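Bimanual bed tidying: book pick aborts when the head camera pans, policy then stalls

Search questions, tags or users

Posted in: Manipulation / perception / control stack

jerberg_lab

We run a two-arm setup with a head camera on a bed tidying task. The order of work is book first, then the small white item in the middle of the sheet, then the bolster, and the pink comforter last. The stack is Himano for segmentation and tracking, Imell for planning, and our own joint impedance controller below that. Detection is fine when the head is still. The gripper gets to the corner of the book at the correct height, and the mask is clean despite all the printed figures on the comforter next to it.
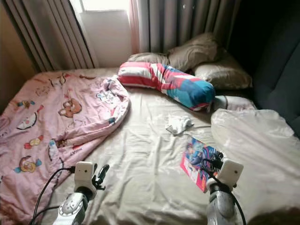 The trouble starts when the planner asks for a wider view. The head pans and tilts for a little under a second, and during that time the tracker goes on publishing poses. Some of these are badly wrong. In the log from one run the book pose moved 7 cm across the mattress in two consecutive messages, then came back. Imell treats the jump as a moved object, discards the approach, and replans. The replan asks for another look, the head moves again, and the loop repeats until the task timer runs out. I have a bag with 582 pose messages for an object that was lying on a sheet.

Settings as they stand:

track_timeout_s: 2
replan_on_pose_change_cm: 3
head_settle_check: false
pose_filter: none

Things I have tried. Raising the replan threshold stops the loop, but then a real shift of the book is missed when the sheet is dragged. Reducing the head speed helps and makes each cycle too slow. A median filter on the pose added lag and did not remove the long excursions. Exposure is on automatic. There is a bright window behind the head of the bed and dark furniture to the right, so I suspect the shutter time varies a good deal with where the head is pointing.

Is the right place for a fix the tracker, the planner or the head controller? I would prefer not to fork Himano.

3 replies — sorted by votes

pavliuk_user

Fix the interface between the head controller and the tracker first. The planner is doing what it was told with bad input.

A pose estimated from a blurred image should not have the same standing as one from a sharp image. At present your messages carry no quality measure, so Imell cannot tell them apart. The blur also does not act evenly. A book with a saturated cover next to a patterned comforter is a poor case, as the print smears into patches of similar colour and the mask can leak or jump across. The plain sheet gives the tracker very little texture to hold on to either. 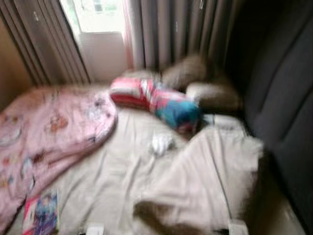
Suggested changes, in the order I would make them

1. Turn on head_settle_check. It compares the head joint velocities with a limit and marks images taken above that limit as moving. Check that the camera timestamp refers to the middle of the exposure. In our driver it referred to the end of the transfer, and the check was marking the wrong images until we corrected it.

2. While the moving flag is set, hold the last good object pose in the bed frame and let its covariance grow. Do not hold it in the camera frame. If you do, the book will appear to travel with the head, which may account for part of your 7 cm.

3. Fix the exposure, or at least put a ceiling on it. Windows behind the work area make automatic exposure hunt as the head tilts down and the bright pane leaves the view. Accept a noisier image. Segmentation copes with noise better than with smear.

4. Change the replan rule from distance to distance divided by the pose standard deviation. Your 3 cm limit can remain as a floor. With this in place a sheet drag will still trigger a replan once the head has stopped.

5. Put a minimum interval between look requests. We use two seconds. Without it, any fault that invalidates the pose will produce the same loop you have now, whatever the cause.

None of this needs a fork. Items 1, 2 and 4 can go in a small node between Himano and Imell that subscribes to the pose and the head joint states. Item 3 is a driver parameter.

One further point on the comforter. If you are using a single mask for all soft items, split it. The comforter overlaps the sheet with a rounded border, and a depth edge there is easily taken for the edge of a separate object when the view changes.

bedframe_tf

Have you checked hand-eye calibration? We had something like this and it was a loose bolt on the neck.

jerberg_lab

Calibration was redone in October and the error at the mattress is well under the replan limit with the head still, so I have ruled that out for now. I will check the bolts anyway.

gripper_offset

Agree with most of the long reply, but I would not hold the pose for objects the gripper is already touching. Once there is contact, the book can move with the jaws while the head is turning, and a held pose in the bed frame is then wrong in a way the covariance does not describe. Switch the parent frame to the gripper when the contact estimate goes high, and switch back on release. In Imell this is the attach call. It has to be made before the lift, and the default behaviour tree makes it after.

You could also forbid head motion between pre-grasp and lift. It is crude but takes one line, and the look request can wait until the arm is clear. For the small white item I would do this in any case. A crumpled piece of cloth or tissue covers few pixels, and it will not survive a fast pan in any tracker I have used.

jerberg_lab

The settle check and the frame change are in. The timestamp was wrong here too, by about one exposure. The replan loop has stopped on book picks. I have not yet tried the attach change, and sheet drag is still to be tested with the new rule. I will post the node's parameters once the bolster step runs through.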